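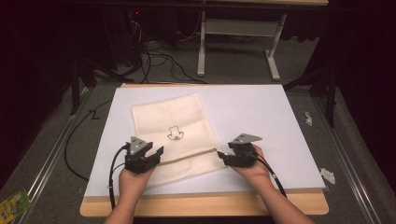
Hand-held grippers used to hold a fabric bag by its zipper during a demonstration.

Robot teaching by demonstration

Robot teaching by demonstration is a group of methods in which a person shows a robot how to carry out a task, and the robot's control program is built from a record of what the person did. It is also called programming by demonstration or imitation learning, although the second term is often kept for the learning step alone. The methods differ mainly in how the person's movements are captured.

Background

Industrial robots were long programmed by entering positions one at a time, either at a keyboard or with a teach pendant. This works well for parts that are rigid and always arrive in the same place. It works poorly for cloth, bags, cables and food, whose shape changes when they are touched. Interest in teaching by demonstration grew as robots were tried on such materials.

Methods

In kinesthetic teaching, the person takes hold of the robot arm and moves it through the task while the joint positions are recorded. The record fits the robot exactly, but moving two arms at the same time is difficult for one person.

In teleoperation, the person controls the robot from a distance. The controls may be a joystick, a tracked glove, or a smaller copy of the robot known as a leader arm. The robot itself does the work, so its cameras see the task as they will see it later. Operators often work more slowly than they would by hand, and long sessions can be tiring.

In hand-held gripper teaching, the robot arm is left out of the demonstration. The person holds one or two grippers with jaws like those of the robot and performs the task directly. The path of each gripper and the opening of its jaws are recorded, usually together with video. The recordings are later matched to a robot fitted with similar jaws. Some systems send data through a cable, while others store it on the device.

Two-handed tasks

Many household and packing tasks need both hands. Closing a zipper is a common test because the opening must be kept taut while the slider is moved. A person does this with little thought, but a pair of two-fingered grippers offers far less feeling and fewer ways to hold the cloth. Demonstrators are therefore taught to pinch the material near the ends of the opening and to keep the two jaws in line.

Folding, bagging and the opening of soft containers raise similar problems. The position of the bag is normally changed between recordings so that the finished program does not depend on a single starting point.

The Andholm trials

The Andholm trials compared teleoperation with hand-held grippers on a set of 11 tasks involving fabric. They were planned by Adelino Aguiar, and the recording procedure was written by Tien-fu Fang. A total of 771 demonstrations were kept for the comparison, and 47 were set aside because tracking had been lost in one of the grippers. Each demonstrator was given 10 practice attempts before recording began.

The report, issued in May, found that hand-held recordings were quicker to make but needed more checking. Several of the recorded movements could not be repeated by the robot, whose wrists had a smaller range than those of the demonstrators. Aguiar recommended that reach limits be checked during recording. The procedure was later adopted with small changes at Wurnilura, where a section on the care of cables was added.

Limitations

A demonstration shows what was done but does not state why. If a person pauses or corrects a poor grip, the pause may be copied along with the useful movement. Differences between demonstrators can also confuse the learning step, and some projects assign each task to one person for this reason. Force is a further difficulty, as a camera gives little information about how firmly an object is being held.

See also

Bimanual manipulation
Leader arm
Teach pendant
Teleoperation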